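Plukidley Demonstration Cell: Open Day Configuration

Kowalchuk Automation, Larirberg
Page updated 7/5/25

The Plukidley is a tabletop pick-and-place cell for mixed household items. It is sold with the Endeck planning software, and both are shown running at our Larirberg site on open days. The configuration below is the one visitors see. It can be ordered as is under item number 543.

What is shown
Each demonstration lasts 13 minutes. An operator loads an object set in Endeck, runs the task in simulation, checks the planned paths, and then sends the program to the cell. Visitors may pick the order in which objects are moved. They may not change speed or force limits.

Specifications
Work surface: perforated, white
Maximum supply load: 60 W (control unit only, arm supplied separately)
Rated life of gripper pads: 3,000 cycles
Software: Endeck, one seat included
Mounting: fixed bench or wheeled base

Supplied with the cell
Control unit, mounting hardware, one set of spare gripper pads, printed setup guide. The arm and the wheeled base are separate order lines.

Simulation in Endeck
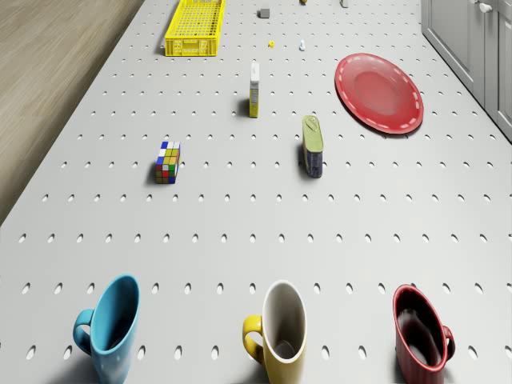

Endeck keeps object sets as plain files, and a set can be edited between runs without restarting the planner. Grasp points are stored with each object. Handle direction has to be set per item: the blue and yellow mugs in the front row have their handles to the left, the red one to the right, and a single approach angle will not serve all three. The flat red plate is planned as a rim grasp. Items with printed or multicolored faces, such as the puzzle cube, need no special entry.

Visits
The next open day is in September. Groups should book through the contact form and state whether they want the simulation session, the cell session or both. Safety glasses are provided at the door. Customer object sets can be loaded if the files reach us before the visit.

Lead time and pricing on request.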